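Reading the Nevdale court listings

21 September 2018

I have started keeping a spreadsheet of the burglary cases that pass through the Nevdale courthouse. The local paper prints an arrest and, sometimes, a sentence. What happens between the two is left out, and that is the part I wanted to follow.

The listings go up the evening before. Each line gives a case number, a surname, a courtroom and a hearing type. The charge is missing, so it has to be matched by hand from the police log, which uses its own numbering. Ruth Puma at the clerk's window showed me how the two fit together. The log number is printed on the back page of the charging sheet, and the sheet can be read at the counter for free. Copies cost money and take 2 days.

The case I have tracked longest is the break-in at the Garenen warehouse in January. The first report said tools worth $300 were taken. The charging sheet gives the same sum but lists a second count, damage to a door, that never made the paper. There have been five hearings so far. Two were moved on the day, once for a missing interpreter and once with no reason entered. Yolanda Benavides was listed as defense counsel for the first three and a different name appears after that.

A note on the building, for anyone planning to sit in. It dates from 1901 and the public benches in courtroom 2 are behind a pillar. Sit on the left. The sound is poor everywhere, and lawyers talk toward the judge. I write down times and outcomes only, and check the wording later against the minute sheet.

Wenjie Xia asked in the comments whether I would post the spreadsheet. Not with surnames in it. I will put up a version with case numbers, hearing types and dates once I have fixed the rows where I mixed up "continued" and "adjourned."

Next hearing in the Garenen case is not yet listed. 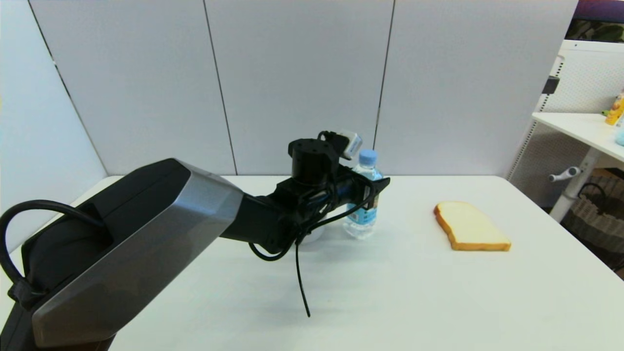
Water bottle and a slice of bread on the white table.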